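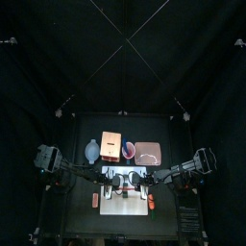
Does a more expensive gripper make a two-arm robot better at small jobs?

Only for some of them, going by what a small test group has found so far this summer. On the fiddly work, where two hands have to meet over one little part, the costlier fingers earned their keep. On the ordinary picking up and putting down, the cheaper pair did just as well, and once or twice a bit better.

The group is called Plivton, and it has spent most of July putting two sets of parallel grippers through the same list of chores on its two-arm bench. One set comes from Hellström and the other from a younger firm, Gelline, whose fingers sell for a good deal less. The arms, the cables, the controller and the table stay the same the whole way through, and only the grippers change, which sounds simple until you learn that every change means going through the full alignment again before anybody can run a single trial.

Rajkumari Sandhu, who leads the tests, is quick to tell visitors that she had no favorite going in. "I wanted the cheap ones to win, if I wanted anything," she said over a very welcome pot of tea. "We have to buy more of them next year, and I'm the one who has to sign for it. But you write down what you get."

What they got was 2,000 logged trials, spread over 15 tasks. The tasks come in two kinds. The first kind is single-arm work with household things - a cup, a pen, a small tray, a box with a slot in the top - and the point there is mostly whether the fingers can close on something without tipping it over or shoving it across the table. The second kind takes place on a white panel in the middle of the table, where a small fixture is set between the arms and both grippers come down to it from opposite sides. It is close quarters. The wrists nearly touch, the cables loop over the top, and there isn't much room for either arm to be generous.

It was on the panel that the two sets parted ways. The Hellström fingers are a little stiffer at the tips, and when both arms had hold of the same part they gave less as the load came on. The Gelline fingers flexed, only slightly, but enough that the part would sometimes turn a hair in the grip, and then the second arm arrived at a spot where the part no longer was. The group tried a slower approach, and that helped quite a lot. It also made each run long enough that people started bringing their lunch in.

With the household objects it was a different story. The same bit of give that caused trouble on the panel turned out to be rather kind to anything rounded or lightweight. The Gelline set was gentler with the cups in particular, and Sandhu says she would happily put it on any bench that does mostly sorting and tidying. She also likes that the pads can be swapped by hand. The Hellström pads need a driver, and the driver has a way of walking off to other rooms.

The two makes were run from one controller, a Plirnero unit the group has had for a couple of years and knows well. That choice got some discussion early on. Hellström sells a controller of its own and recommends it for fine work, and there was a fair case for testing each gripper on the equipment its maker had in mind. In the end the group kept to the one they had, so that a difference in the numbers would be a difference in the fingers. A second round with the Hellström controller has been penciled in, though it depends on getting a loan unit, and loan units go to bigger labs first.

Durability is the part of the report that readers have asked after most, and it is also the thinnest part so far. Each pair of pads was inspected after every 300 closings. Both makes showed polish marks at the tips, and 4 of the Gelline pads were replaced before the month was out, against none of the Hellström. Sandhu would rather not draw much from that yet. Two of those replacements came after a pad met the edge of a fixture at speed, and she puts that one down to a typing mistake in a position file. She didn't say whose, and we didn't press her!

The camera side of things was left alone on purpose. All the trials were recorded from one fixed view over the bench, with the black cloth walls up to keep window light off the metal. Earlier in the year, on sunny mornings, bright spots on the fingers had thrown off the tracking badly enough to spoil whole sessions, and since the walls went up that complaint has gone away. A few members would like to try small cameras on the wrists as well. With as much cable as there is up there already, the idea has been politely put to one side until the fall.

The full tables are being tidied now, along with the task list and the settings for each run, and other groups are welcome to have them once they are ready. Anyone with a spare set of grippers that will fit a standard wrist flange is invited to get in touch, and Sandhu says she is especially keen to hear from people who have tried softer pads on the stiffer fingers. Visitors can drop in on most afternoons after 2 p.m., when the morning runs are finished and there is usually somebody free to show them around the bench.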